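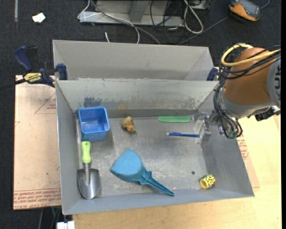
Notizen zum Vortrag: Der Notgroschen und wo er liegen sollte

Begrüßung, kurz warten, bis alle sitzen. Dank an Necati Kahraman für die Einladung, und gern auch ein Wort dazu, wie schön es ist, wieder vor echten Menschen zu sprechen!

Einstieg mit meiner Waschmaschine. 444 Euro, mitten im Umzug, und ich hatte das Geld zwar irgendwie, aber eben in einem Fonds, der gerade im Minus stand. Ruhig ausführlich erzählen – die meisten kennen so etwas von zu Hause.

Dann die Frage in die Runde: Wer könnte morgen sechs Monatsmieten überweisen, ohne etwas zu verkaufen? Hände zählen lasse ich bleiben, das macht nur verlegen.

Zur Höhe: drei Monatsausgaben als Anfang, bei Selbstständigen lieber sechs. Wer im Monat 245 Euro zurücklegt, hat nach einem Jahr 2.940 Euro beisammen. Langsam vorrechnen, an die Tafel schreiben.

Zum Ort: Tagesgeld, getrennt vom Girokonto, am besten ohne Karte. Marcus Bellamy wird hier sicher nach der Inflation fragen (er fragt immer danach, und er hat ja recht). Antwort: Ja, sie knabbert daran, und ich nehme das in Kauf wie eine Versicherungsprämie.

Danach Pause, Kaffee steht hinten. Die Arbeitsblätter erst nach der Pause austeilen, sonst liest mir keiner mehr zu. Im September geht es mit den Schulden weiter.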